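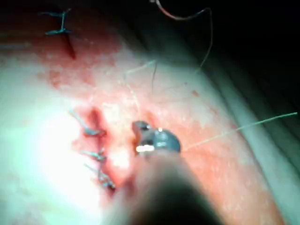 Planning and Budgeting for a Robotic Suturing Practice Station

Equipment Planning Office, Hasness Surgical Skills Center
Prepared by Kiều Vương and Xuân Vương
Issued 2020-08-03

Purpose of this guide

This guide is for departments that intend to request funds for a robotic suturing practice station. It explains how to define the need, build the budget, compare quotes and submit the request. It does not cover clinical systems used for patient care, which follow a separate purchasing process.

Step 1. Define the work before the equipment

Begin with a written statement of the tasks the station must support. Interrupted stitches on a prepared incision place different demands on the instruments than camera handling or simple transfer exercises. State who will use the station, how many sessions are planned each month, and whether sessions will be recorded for later review.

If recording is required, list every view that reviewers will need. A view from above the tissue shows the spacing of the stitches and the path of the thread. A view from close to the instrument tip shows how the jaws meet the thread. Each additional camera brings its own mount, cabling, storage and calibration time, and all four belong in the request.

Step 2. Separate capital items from supplies

Requests are most often returned because supplies have been left out or folded into the capital line. Use two sheets.

The capital sheet should list:
Robot arms and their controllers
Operator console or input devices
Cameras, mounts and light sources
Recording computer and storage
Table, flooring and electrical work

The supplies sheet should list:
Instruments with a limited service life
Suture, by size and color
Practice tissue or tissue pads
Drapes, gloves and cleaning materials
Waste disposal, if animal tissue is used

Suture color deserves a separate line. Reviewers at Hasness ask for a strand that can be told apart from the tissue on a recording, and a pale thread can be difficult to follow once it lies across a wet, brightly lit surface.

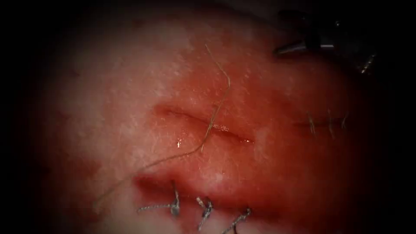 Order small quantities of two colors for the trial period and commit to a larger purchase only after the reviewers have worked with both.

Step 3. Estimate yearly use

Multiply the number of planned sessions by the supplies used in each one. In the Wemaswood teaching room, the yearly plan allows for 300 sessions and 1,030 packets of suture. Departments with a large share of beginners should raise the allowance per session, as early attempts use more thread and more tissue.

Instrument life should be taken from the supplier's written terms. Where a supplier counts uses, ask whether a use means one session, one attachment to the arm, or one period of powered operation. The answer can change the yearly figure considerably.

Step 4. Request comparable quotes

Send the same task statement to each supplier. Our last round included Widudness and Đoàn, and the first quotes could not be compared: one included installation and training, while the other listed them as options. Both firms were asked to resubmit on our own form, a copy of which is available from the planning office.

Each quote should state:
Price of the arms, with and without instruments
Installation and acceptance testing
Training for operators and technical staff
Annual service, including response time
Software licenses and the cost of renewal
Access to recorded data in an open format

Step 5. Arrange a trial on real tasks

Do not accept a demonstration as a substitute for a trial. Have your own operators close incisions on the tissue you plan to purchase, under the lighting you plan to install. Check for glare from polished instruments and moist surfaces, and for shadow toward the sides of the working area. Confirm that the instrument shaft does not hide the stitches from the view your reviewers depend on. Lighting and mounts are inexpensive to change at this stage.

Allow 8 working days for the trial, including setup and removal.

Step 6. Submit the request

Requests for the coming budget year are due in May. Attach both budget sheets, the task statement, all quotes and the trial notes signed by the lead operator. Rooms that need electrical work must also have a facilities estimate on file before the request is reviewed.

Questions about the forms should be directed to Xuân Vương. Questions about trial scheduling should be directed to Kiều Vương.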